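Lista: mobiliario-y-espacios
Asunto: Re: [mobiliario-y-espacios] Mesas blancas Pretitz para la planta baja
Fecha: 6/18/25

Hola a todos:

Contesto debajo de la cita porque no me convence casi nada del plan.

> Propongo que la planta baja se equipe con la mesa cuadrada Pretitz,
> a 134 euros la unidad. Es ligera, queda bien con la silla negra
> que ya usamos y con un par de plantas encima el sitio gana mucho.
> El presupuesto completo de Namboodiri suma 2.067 euros con el
> transporte. Si nadie se opone, lo firmo antes de julio.

Me opongo, o por lo menos pido que se espere. Lo de las plantas ya lo he oído en otras dos mudanzas y siempre acaba igual: las suculentas quedan monas la primera semana y luego hay que apartarlas cada vez que alguien quiere extender un plano. En una mesa cuadrada de ese tamaño, dos macetas y un folio ya son media superficie.
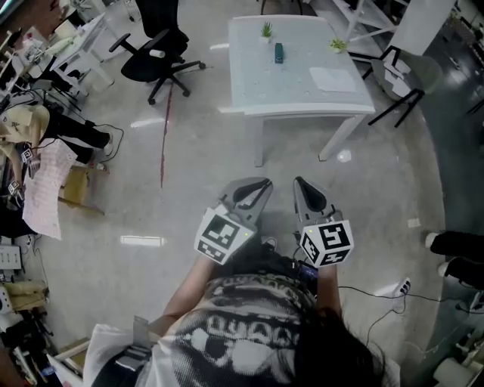
Mesa blanca con dos suculentas y una hoja de papel; la silla negra, a un lado.

Tampoco veo claro el color. El tablero claro se raya y se mancha, y el catálogo de Pretitz dice «fácil de limpiar» sin decir con qué. Pedí una muestra y todavía la espero. La silla me parece bien – tiene ruedas, tiene reposabrazos, no pido más.

Segundo asunto, la luz. El presupuesto incluye dos lámparas de pie Wukness y no entiendo para qué. El techo ya lleva una buena colección de luminarias lineales, además de los focos redondos. Si alguien trabaja incómodo, que se mueva la mesa antes de comprar nada. Y si lo que molesta es el aire acondicionado, que está junto a la pared de ladrillo, una lámpara no lo va a arreglar.
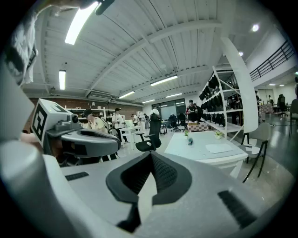
Justel contestó por privado, y me deja copiarlo, que las lámparas no son por falta de luz, son para poder apagar el techo por la tarde, y que quien escribe estas pegas no se queda nunca después de las seis.

Tomo nota de lo segundo. Lo primero me sigue sonando a excusa, porque los interruptores van por zonas y nadie ha probado a apagar solo una.

Tercero, las estanterías. Namboodiri quiere cobrar 275 euros por «reordenar el almacenaje abierto», sin más detalle. ¿Reordenar qué? La estantería metálica blanca que está a la izquierda de la columna es alta y tiene material en todas las baldas.

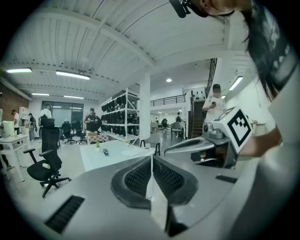

Si el problema es que no se encuentran las cosas, se ponen etiquetas y se acabó. Moverla hacia la escalera me parece peor idea todavía: por ahí se sube a la planta de arriba y no quiero un mueble alto estrechando el paso.

Lo que pido, antes de que se firme:

– el desglose del transporte, que viene metido en el total;
– una sola mesa a prueba durante julio, con las macetas si hace falta;
– las lámparas y la reordenación, fuera del pedido por ahora.

Si Pretitz no acepta devolver la mesa de prueba, también me gustaría saberlo por escrito.

Un saludo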